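Print this page | E-mail this thread
Last updated: June, 7:40 pm

Okgate Forums > Bench Arms > House rules for two-arm benches

weldnwander
We've been writing up proper rules for our two-arm bench and I'm loving how much calmer the sessions are! Draft so far: floor taped before power goes on, nobody inside the tape while the arms are live, speed cap at 19 per cent for new programs, and one arm parks before the other crosses the centre line. What have I missed?

mallee_bits
Great list. I'd add cable checks. Flex each wrist through its whole travel by hand and watch the slack. We got 2,000 cycles out of our last loom, and the one before that died at 825 with a tight loop.

Gilani_fan
Don't agree on the centre line. Half the fun of two arms is handing things over, and you can't do that with one parked. We run shared space on the Weltard controller and it's fine.

weldnwander
Shared space is fine once it's proven, sure. I'm talking about day one with a new program. Park first, then open it up – that's the order I'd want in writing.
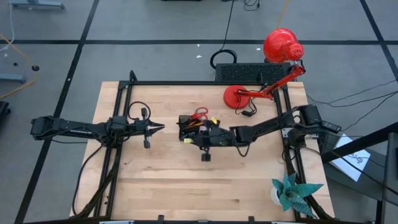

And put sharps on their own line. Scissors stay in a caddy, handles up, and whoever loads it says so out loud before stepping back over the tape.

mallee_bits
Yes to the sharps line! Stealing that.

Gilani_fan
Okay, day one I can live with. But 19 per cent is glacial. Jiveo's starter profile is quicker and I've never had a scare.

weldnwander
Happy to argue the number, but I want it written on the bench sheet whatever colour pen you use. Will post draft two tonight.

Reply | E-mail this thread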